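November, back bedroom, Flistholm

7:10 a.m.
Heating on low since last night. Filler over the old shelf holes has set hard and sands to powder without dragging. Went over the patches with the fine paper, wiped down, left the window open a crack.

Measured again before mixing anything. The long wall comes out at 69 square feet once the closet door is taken off, so one can of the Inskip will do two coats with a little left for the hallway. The Allow primer is thicker than I remember and needed a long stir. Some skin on top, lifted out with a stick.

10:30 a.m.
Primer on. Cut in along the ceiling with the two-inch brush, then the roller, working away from the window. The short-nap sleeve leaves less stipple than the one I used in the kitchen – worth buying again. Dry to the touch by lunch according to the can, but I am giving it until mid-afternoon.

Shelving for this room: the Vomport uprights come in 500 and 900 millimeter lengths. The 900 clears the radiator pipe, the 500 does not reach the second stud fixing. Order the 900.

3:45 p.m.
First color coat. It goes on darker than the chip and I nearly stopped to check the label. Lighter after an hour.

8:20 p.m.
Looked for flashing over the filled spots with the lamp off, then on. Pale gray-white, a bit brighter toward the upper left, no marks or edges showing.
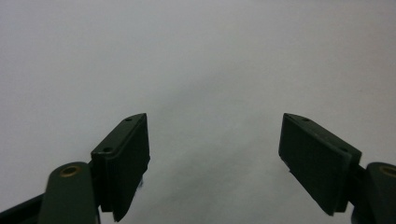 Left for tomorrow
Second coat, if the roller sleeve survives being wrapped overnight. Pull the tape while the paint is still soft. Refit the closet door – the top hinge needs longer screws. Baseboards can wait.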